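Staff Diary: Second Week of the Assisted Bench
4 min read
3 comments | 11 shares

The Diverley workshop began the morning shift at 7:30 with all benches attended.

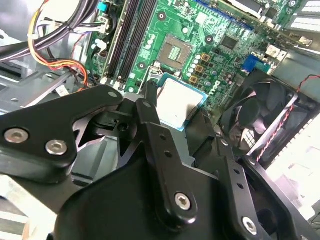 Processor work has been the first task transferred to the arm, following the agreement reached with bench staff in March. Memory, drives and cabling remain with the technicians. The division was proposed by Leena Väisänen, who has supervised refurbishment here through two changes of ownership and who asked that no task be moved until the person performing it had written down how it was done. Her own notes on socket work run to nine pages. I reread them before the shift and found the section on retention levers more useful than the supplier's manual.

The present contract, from Cárdenas, covers 600 office desktops. Each is to be opened, cleaned, tested and returned to service or stripped for parts. Under the former arrangement a technician took a machine from intake to shelf and signed the card at the end. The card now carries two signatures, one for the bench and one for the cell, and there has been some uncertainty as to who answers for a machine that fails its final test. Toivo Turunen raised the matter at the morning meeting. He stated that he was willing to sign for his own hands and for no others. I have recorded his objection in full and forwarded it to the Tolar office, with a recommendation that the cell signature be held by the shift lead until a rule is issued.

At 10:15 the cell was paused for 90 minutes while Hanne Halonen reviewed the grip settings. She has asked that the force limit not be altered by anyone on the floor, myself included. The pause was used for intake, and the staff of the other benches assisted without being asked. Krishnamoorthy Nadar took the opportunity to show the newer employees how to inspect socket contacts under the lamp, a skill he fears will be lost if no one is required to practice it. I share the concern. I have therefore entered a standing item in the schedule: every technician will complete one processor change by hand per week, and the time will be counted as ordinary work.

It should be noted that the mood is better than it was last week. Several employees had complained for years of sore thumbs and strained eyes, and those complaints were among the reasons the project was approved. Others regret the loss of a task in which they took some pride. Both views were expressed at lunch, at length, and with courtesy.

Roya Zamani called from Kurent at 2:00 to ask whether staffing figures could be supplied before the end of the month. I informed her that no position at Diverley will be withdrawn during the contract and that I would not supply a projection beyond it. She requested this in writing. The letter was sent at 3:20, and a copy was posted beside the time clock so that staff would read the same words as the management.

Outstanding for tomorrow: a second lamp for the inspection bench; a reply from Tolar on signatures; a stool for the cell operator, who has been standing through the whole shift. The next 200 machines are expected at the loading door before noon, and Leena has asked for the aisle to be cleared tonight.

Share this entry
We use cookies to remember your reading preferences. Accept | Manage settings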